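FOR IMMEDIATE RELEASE

Plullcombe Library Opens Its Repair Table, Asks Public to Please Bring the Lamp

Edia Fund backs a weekly fix-it morning for things that have been in the hall closet long enough

PLULLCOMBE, Sat 23 January. Plullcombe Library will open a free weekly repair morning in its ground floor reading room, offering residents a place to bring the toaster that only does one side, the chair that nobody over the age of nine is allowed to sit in, and the lamp. Library staff have not specified which lamp. They believe you know.

The Repair Table, as it is called after a naming process that took longer than setting up the program, is paid for by a one-year grant from the Edia Fund, with tools and spare parts supplied at cost by Cillard Hardware on Mill Street. It runs every week through the end of the grant and costs visitors nothing except, in most cases, a small amount of pride.

"People apologize when they come in," said Seul-gi Yoo, who runs adult programs at the library and wrote the grant application. "They put a radio down in front of you and say, 'I know, I know, I should have dealt with this.' We had one man at the trial session who apologized to the radio."

The trial sessions were held over six mornings last fall. Visitors brought in 83 items, and 30 of them went home working. The library is pleased with that figure and would like to draw attention to the fact that it includes a sewing machine last used to hem curtains for a house that has since been sold. The remaining items were diagnosed, explained, and in several cases gently let go. One bread maker was found to have nothing wrong with it at all. Its owner took the news badly.

Electrical items were the most common thing through the door, followed by clothing and then furniture. Clocks made up a category of their own, mostly because of one household.

How it works

Visitors sign in at the front desk, fill out a short card describing the problem, and wait for a seat. The card has a line that reads "What happened?" and the library asks that answers be kept to the line. Each person may bring two items per visit. A pair of shoes counts as one item. A box of mixed cables does not, and has never, counted as one item.

A fixer will look at the object with its owner sitting alongside. Dropping things off and going for coffee is discouraged. The idea is that the owner sees how the thing comes apart and has at least a fighting chance next time, although the fixers recognize that some people will spend the whole visit looking at their phones, and those people are welcome too.
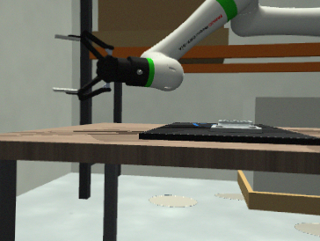 A wooden table and a white arm with green rings at the joints.

Common parts such as fuses, plugs, zippers, and buttons are available at the table for whatever Cillard charged for them. Anything more exotic will have to be ordered by the owner, who will be sent home with the part number written down in legible handwriting. This is a change from the trial sessions, when it was not legible.

The library cannot accept microwave ovens, gas appliances, anything that currently smells of burning, or anything that contains mice or has recently contained mice. It also regrets that it can no longer look at printers. The decision was unanimous and the fixers do not wish to discuss it.

A word about the chairs

Furniture gets its own corner by the garden door, set up with clamps, glue, and a bench bought with the first part of the grant. Glued joints have to sit overnight, so chairs will be tagged and held until the following week. Four chairs from the fall trial remain uncollected. All four have been mended, and one of them is rather nice. Owners are asked to come and get them before the staff grow more attached than they already are.

Mending and darning will be taught by Mrs. Vlček, a retired tailor who spent most of her working life altering wedding dresses and is accordingly hard to alarm. She will take on moth holes, split seams, and coat linings. She will not take in a suit to fit the person you plan to be by summer.

"I ask them to put it on first," said Mrs. Vlček. "Then we both look in the mirror and we have a more realistic conversation."

Why now

The library began thinking about a repair program after adding a small tool-lending shelf beside the large-print mysteries. The shelf proved popular. The drill was borrowed constantly, and was returned on several occasions with a note attached asking whether somebody could possibly come along with it next time.

"That was the clue," said Yoo. "Folks had the tool. What they wanted was a person to stand next to them while they used it and say 'other way.'"

The Edia Fund makes small grants to public libraries for programs that, in the words of its guidelines, "give residents a practical reason to come inside." The library would like to point out that it also has books and very good heating.

New fixers are needed, particularly anyone comfortable with small motors, zippers, or disappointed people. No certificate is required, but there is a short safety session and a bench test, which involves rewiring a plug while Yoo watches and says nothing. Applicants describe it as worse than their driving exam.

Visiting the Repair Table

The Repair Table opens at ten and stops taking new items at noon, whatever the length of the line. Enter from the parking lot side, where there is a ramp and a cart for heavy things. Children are welcome and may take apart the contents of the donation crate, all of which are already beyond saving. Admission is free. A jar on the desk accepts donations for solder and cookies, in proportions decided by the staff.

About Plullcombe Library

Plullcombe Library lends books, films, seeds, snowshoes, and a cake pan shaped like a castle, which is currently overdue.

Press contact: Seul-gi Yoo, Adult Programs, Plullcombe Library. Reporters wishing to attend a session are welcome to do so and should bring something broken.

###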